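Dark T-shirts won't stay folded – what am I doing wrong?

Posted by gemow_south in Laundry & Linen, Vurnport Community Help

I have reached the age where I own mostly black and charcoal T-shirts, and I have decided to fold them properly like an adult. It is going poorly. I lay one out, fold the sides in, fold it up from the hem, and what I get is a sort of pastry. One end is square and respectable. The other end rolls over on itself and puffs up, and by the time it's been in the drawer overnight it has gone back to being a rag.

They're 100 per cent cotton, a few years old, washed at whatever the machine was last set to. I fold on a white table so I can see the edges, and mostly what I see is lint.
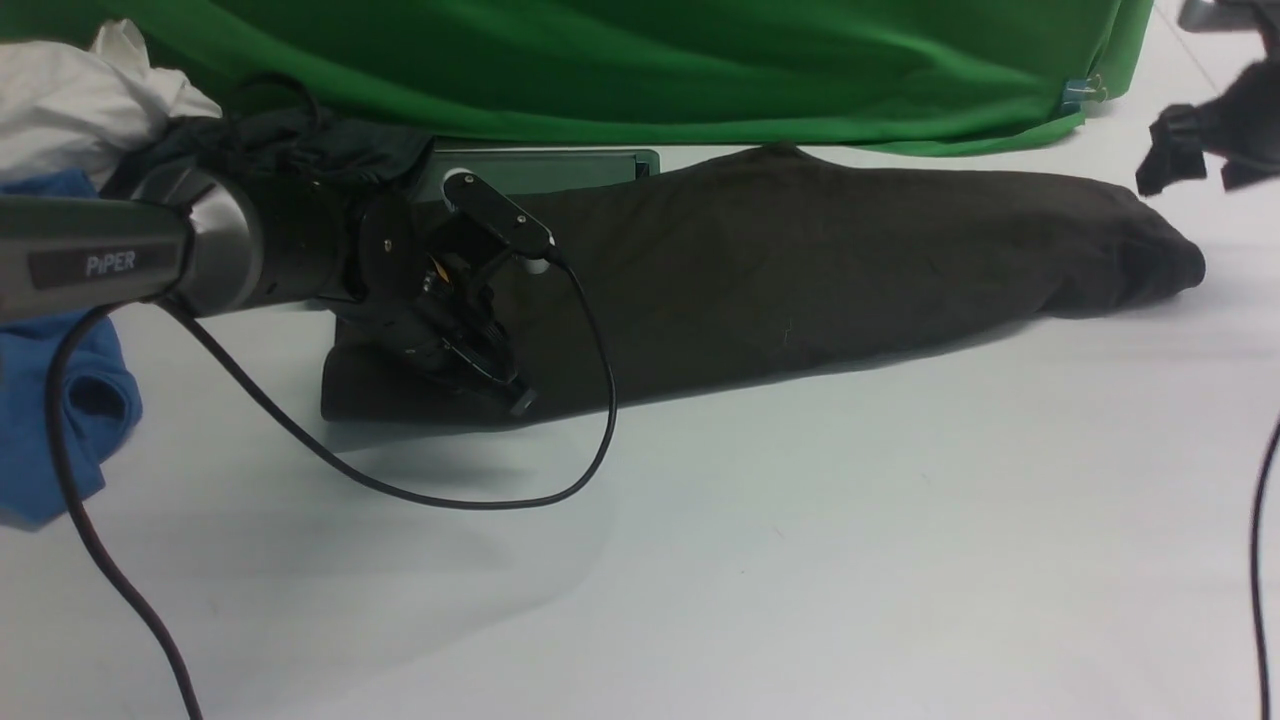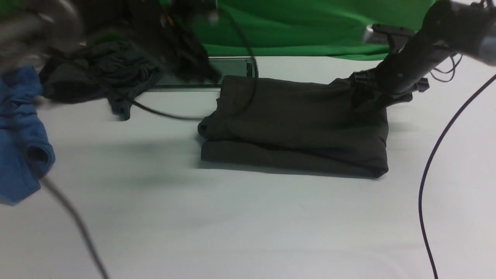
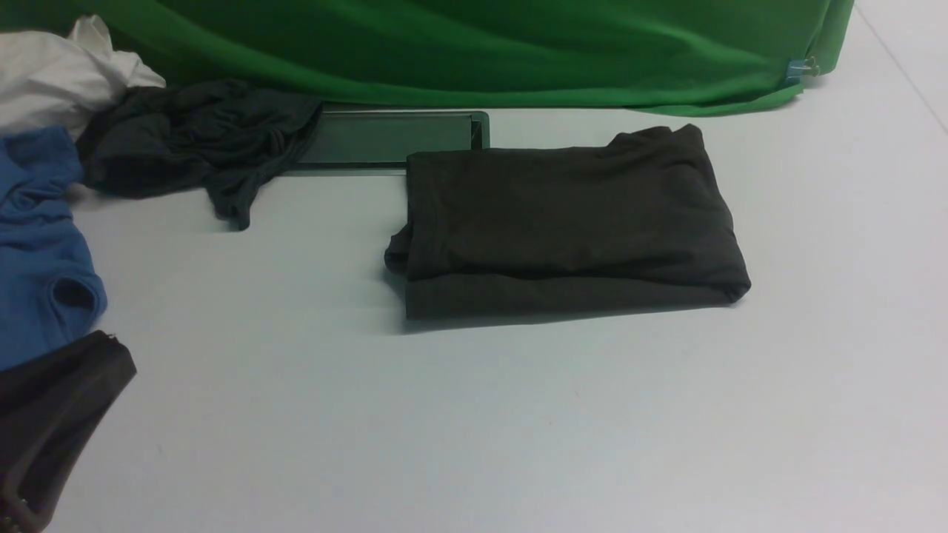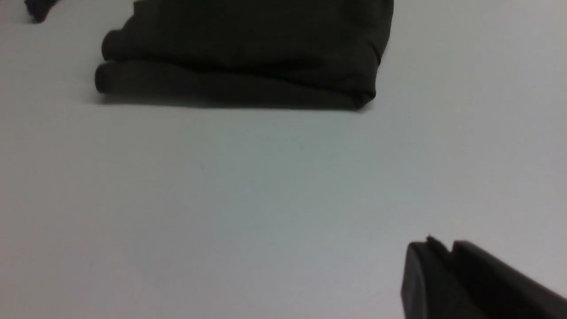
I've tried folding straight from the basket and I've tried leaving the pile until August, figuratively speaking. Same result. Is there a trick to it, or do I need one of those plastic folding boards? Drolley has one for $11 and I'm weak.

Also, does the colour matter? My partner's white shirts seem to behave, though that may be because I'm not the one folding them.

3 replies

hedlund_st_laundry
Your problem is the rolled end. It means there's air and slack trapped in the fold. Old cotton goes soft and stretchy around the hem, so when you bring the hem up it wants to curl.

Lay the shirt face down. Smooth it from the collar to the hem with your whole forearm – fingertips just push the wrinkles somewhere else. Fold one side in to the middle, turn the sleeve back, then do the other. Stop there and smooth it again. Everyone skips this bit and then blames the shirt. Fold the hem up to just short of the collar, press the air out, then fold it in thirds if your drawer is shallow or in half if it isn't.

Don't pinch a corner and tug when it looks uneven. You straighten that corner and pull the layers underneath out of line. Open the last fold and do it over.

The colour makes no difference to the folding. Dark ones show every speck of fluff, so they look worse than they are. Run a lint roller over them while they're flat, before you start.

Boards are fine. I had one for 2 years and it now lives under a pot plant.

bin_night_again
Just hang them up mate

tidyish176
Agree with the first reply, except I'd fold them while they're still a bit warm from the dryer or the line. Heaps are the enemy. Once a shirt has sat scrunched up under its mates you're ironing it with your hands, and your hands aren't very good at it.

For the drawer, stand them on end like files, folded edge up. If one falls over it's too loose, so have another go at it. And pack them in snugly, because a half-empty drawer lets them all slump. I appreciate this is an argument for buying more black T-shirts.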